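24/09/2022, Saturday, shop empty

Went through the Cerosetti quote again before Muireann signs anything. She wants a yes or no and I'm at "no, unless."

What they're offering: a second two-arm cell, same layout as ours, at 803 per arm, with a spares kit for 91 and a support plan on top. Konrad likes it. Konrad liked the Jorkuvell feeder too, and that has been under a tarp since August.

1. Do we need a second cell?

The argument is that one cell can't keep up with the plush sorting trials. I went back through the log for this cell and most of the lost time is resets and people hunting for toys. A second cell would give us two sets of resets. I'd like to see one full week with the toys prepped in bins before anyone says "throughput" to me again.

2. Are the grippers good enough to buy more of?

Not convinced. The black fingers are fine on hard parts. On plush, and with that pink tiered shelf in the way, I don't trust the numbers in the brochure, which were all done on blocks. The orange toy with the teeth is the one to judge by: soft, big mouth, fins everywhere, and partly under the lowest tier with the right gripper reaching into it. The striped dolls with the yellow glasses look easy next to it, even on the floor.

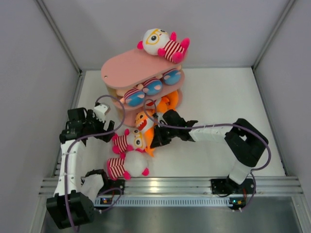 3. Cables

Same purple cable on the new arms, same loose loops up over the grippers. Cullinane sells a clip set that would hold them closer to the links. Nobody has priced it. Konrad to ask, and to ask whether it fits the white covers without drilling.

4. Rail and mounting

Cerosetti lists the aluminum rail as "included." The small print says length to be agreed. Get it in writing. Morneck wanted 625 for rail, plates and delivery, and I thought that was steep too.

5. Support plan

Skip it. We do our own servo swaps.

Where I've landed: buy the spares kit now, hold the arms, ask for a loan gripper with wider fingers and run it on the orange toy only. If Muireann disagrees she can write her reasons under this.

Still to do: find the signed copy of the last Morneck order.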